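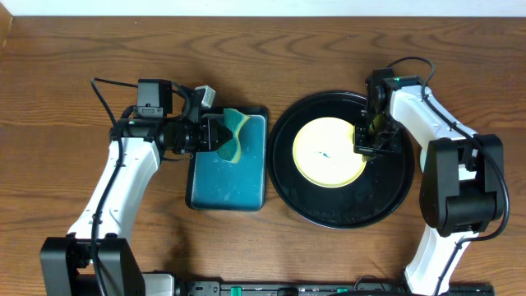
I have been reading manga since I was nine, and somehow I had never been to a proper convention for it until this September. My friend Melina Kouris has been trying to drag me to Kuveck for years, and this time she just bought both tickets and told me when the bus was leaving, so that was that. I packed the night before at the kitchen table, which in my case means spreading everything out and then staring at it for an hour. 

Kuveck takes over two floors of the old Skonex trade hall, a short walk from the bus station. We got there before the doors opened and the line already went around the corner, full of people in wigs holding coffee very carefully. I'm not a cosplayer myself (I can't sew a button) but I love being in line with them. The girl ahead of us had made a cardboard sword taller than she was and had to turn sideways every time the line moved.

The ground floor is the loud one. Publishers, figures, keychains, a stage with a karaoke contest for opening songs that never seemed to stop. I lasted maybe an hour. The best thing down there was the used manga corner, just folding tables and banana boxes, spine up, no order at all. I found 3 volumes of a cooking series I gave up on in high school when the library stopped getting it. Melina found nothing and was very gracious about it, meaning she sighed only at lunch.

Upstairs is Artist Alley, and that's where I'd tell anyone to start. It's quieter, the light is better, and people will talk to you about nibs for as long as you can stand there. One small press, Zoëga, had original pages out in plastic sleeves that you could flip through. I had never held a real page before. You can see the pencil under the ink, and the white paint where somebody changed their mind about an eye! One page was nothing but a harbor in the rain, all done with a dip pen, and I went back to it so many times that the man at the table started saying hello again. It wasn't for sale. I bought the book it came from.

After lunch (noodles, overpriced, eaten on the stairs) we went to the screening room for Nasano, the short film everybody online had been fighting over. It's about two sisters running a ferry after their father leaves, and there's hardly any talking in the first half. I'd read that it was boring. I didn't find it boring at all, but I will say the ending comes very fast, like they had ten more minutes planned and ran out of money. Melina cried. I was mostly watching the backgrounds, which are painted, and the paint wobbles a little from shot to shot in a way I really liked.

The talk afterward was a bit of a mess. The microphone kept cutting out, and the first person to ask a question mostly wanted to tell us about his own script. But the background artist got a few minutes at the end and showed her color tests on the big screen, 2 versions of the same dock at dusk, one green and one almost pink. They went with the green. I would have picked the pink, and so would most of the row I was sitting in, judging by the noise.

Some practical stuff if you're thinking of going next year. Bring cash, the card readers upstairs were down half the day. The tote bags are limited to 500 and they were gone before we even found the table, so go there first if you care about that kind of thing. The coat check is free but slow. Wear real shoes, the floor is bare concrete. And if you want a sketch commission, put your name down in the morning, I waited until three and every list was full.

We took the late bus home and I read a whole volume of the cooking series under that tiny overhead light. It's just as good as I remembered, and I'm still missing volume six, so if anybody has a spare copy, please write to me.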